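Jasside Sourdough Club - FAQ

When does the next round start?
October. Sign up by 15/09/2026, 23 spots, they go fast.

Do I need my own starter?
No. You get a jar of ours. Feed it daily, flour and water, same weight.
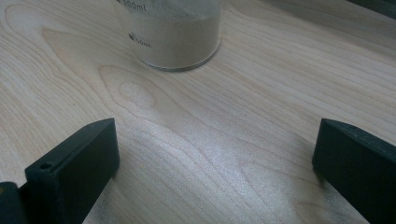
Whole wheat or rye both fine. Bleached white is slower, give it an extra day or two.

Mine smells like nail polish??
Hungry. Feed it twice a day for 3 days. Pink or orange streaks = throw it out, start agian.

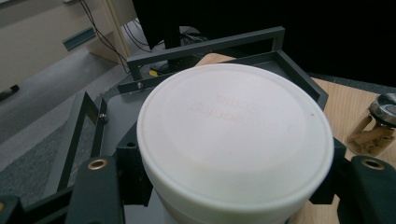

Can I skip a week if I'm traveling?
Put the starter in the fridge right after a feeding and email Mojtaba Mirzaei so he can save your handouts.

Where do I park?
Lot behind Pagano, free after 5. Not the Luvum side, they tow.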